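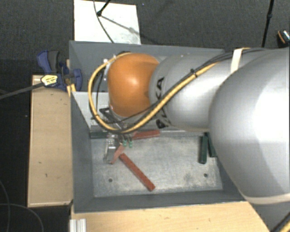
Cable Dressing and Bin Setup on a Large Picking Arm

Workshop tips, Grerham shared shop
Notes by Lucero Taipe, with corrections from Alcides Palomino

These tips apply to the bin-picking cell on the long bench. Most of its downtime comes from cables and from the bin moving. Read the lockout card before you reach past the bin wall.

Leave a service loop at the wrist

The yellow cable runs down the arm and makes a wide loop at the orange joint before it comes back to the top. Keep that loop. A cable pulled tight across a wrist joint takes all the bending in one short section and fails there. To size the loop, jog the wrist slowly to both ends of its travel and look at the cable at each end. It should still have slack at the far end and should clear the fingertips at the near end.

Check the thin black cables separately. They are lighter than the yellow one and do not follow it exactly. Any cable hanging inside the loop must be able to move without catching on the flange screws.

Ties and straps

Use a strap where the bundle has to be opened often and a cable tie where it does not. Snug is enough. If the jacket shows a waist under the tie, cut it off and fit another. Trim tails flush with side cutters. A tail cut at an angle will open a knuckle.

Do not tie across a joint. Put one fixing on each side and let the cable move between them.

Clamp the bin

One bar clamp on the left wall is the normal arrangement. Set the jaw flat on the wall, squeeze the trigger until the bin stops shifting under hand pressure, then give it one more squeeze. Sloping walls let a jaw creep, so check it again after the first 7 picks. Keep the clamp handle outside the arm's path. If you have to move the clamp, run the program at low speed once before returning to normal.

If the bin has been moved at all, teach the corner points again. An error of 2 mm at the corner is enough to put a fingertip into the partition.

Fingertips

Wipe the green tips with a damp lint-free cloth at the start of a shift. Solvent hardens some pads and should stay in the cabinet. Close the tips on a strip of paper and pull. If the paper slides out more easily on one side, loosen that finger, square it, and tighten both screws evenly. Replacement tips are in drawer 56, in the bag marked Seria.

Bin floor

Scuffs on the metal floor are harmless. Burrs are not, because a bar can hang on one and twist in the grip. Run a gloved hand over the floor with the arm locked out and take down anything sharp with a fine file. Vacuum the filings. An air line will blow them into the wrist.

Test with bars lying at mixed angles, including some close to the walls and the partition. A layout of neatly spaced parts will pass with a badly set gripper.

Monthly

Wipe down the joint covers and look for fresh smudges at the seams.
Flex each cable by hand near its fixings and feel for soft spots.
Check the flange fasteners against the torque card.
Write the result in the log, with initials.

Last revised Apr 12, 2024. Spare cable is ordered through Jairo Sotelo. Allow 2 weeks.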